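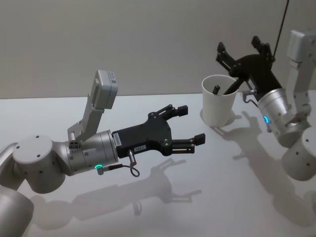

Plain paper cup on the white bench top.

Paper cup as a pen holder: does it need ballast?
Workshop and Bench Forum > Storage and Small Parts > Thread 1812

flatfile_ed
Posted 2021-04-14

I keep one marker at the bench and I want it upright. At present the holder is a plain white paper cup with a rolled rim. The alternatives I have looked at are the Skuda desk cup (steel, weighted base) and the Cirkix insert, a molded ring that drops into a round container and divides it into 5 slots. I don't need 5 slots.

The problem with paper is tipping. The cup is narrower at the base than at the rim, so a pen leaning on the rim puts its weight toward the side with the least support. One marker is tolerable. If I knock the top of the pen while reaching past it, the cup goes over, and since March I have picked it up more often than I would like.

Questions. Is ballast worth the trouble in something this light? If so, what material, and how much? The top is smooth and white and I don't want anything that sheds dust or marks it.
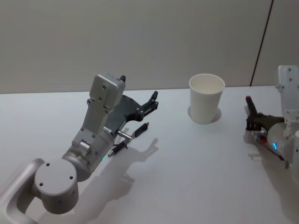
Re: Paper cup as a pen holder
gauge_block

Yes to ballast. I use 200 grams of steel washers, stacked flat. Keep the stack low. If the washers come more than a third of the way up the cup you are raising the center of gravity again and losing part of what you gained.

Don't use sand. It works its way into the seam at the base, and the base of a paper cup is only a disc glued into a folded skirt. You will find a line of grit on your white top every time you lift it.

Re: Paper cup as a pen holder
nib_and_cap

I disagree that ballast is needed at all. The cup goes over because the pen is too long for the cup. Cut the lever arm and the problem is gone. Either use a taller cup or a shorter pen. A marker with half its length above the rim will tip a weighted cup too, it will only take a harder knock.

Also consider where it stands. Mine is at the back edge against the wall, so one direction of fall is already blocked.

Re: Paper cup as a pen holder
gauge_block

A wall helps in one direction out of all of them. A taller cup with the same base is less stable when you hit it near the rim, so you have moved the problem. Weight at the bottom helps wherever the knock comes from.

Re: Paper cup as a pen holder
flatfile_ed

Tried the back of the table this afternoon, with the black marker standing in the cup and no washers yet.
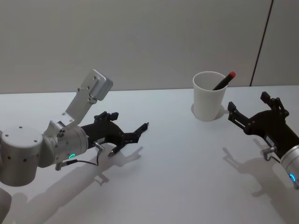

It is less in the way there. The reach is longer but I don't pass my sleeve over it anymore, and the sleeve was responsible for most of the falls. I will add washers as well. Two changes at once is poor method, I know, but it is a cup.

One thing I had not considered is the contrast. A white cup on a white top is easy to miss in the corner of your eye, and the black pen is what I actually see. With the pen out of it, I put my hand into the cup twice.

Re: Paper cup as a pen holder
low_tack

Put a band of colored tape under the rim. Ollanico sells a paper tape that comes off coated cups cleanly. The Sadeghi one is stronger but it pulls the surface off with it.

For the base, 2 small dots of removable putty will do more than washers. The cup stays where you put it and you can still lift it with a slight twist.

Re: Paper cup as a pen holder
nib_and_cap

Putty leaves an oily ring on some laminates. Test it underneath first.

Re: Paper cup as a pen holder
low_tack

Not on mine in over a year, but my top is painted. Testing is fair advice — I withdraw the putty for anything porous.

Re: Paper cup as a pen holder
gauge_block

Whichever you choose, store the marker cap down if it is the dry-erase type and you only use one end. Washers go in first, then a disc of card, so the cap doesn't catch in the center holes.

Re: Paper cup as a pen holder
flatfile_ed

Card disc noted. I have washers in the right diameter and will cut the disc from the side of another cup. I'll leave the putty for now. If it still falls over at the back edge I'll order the Skuda.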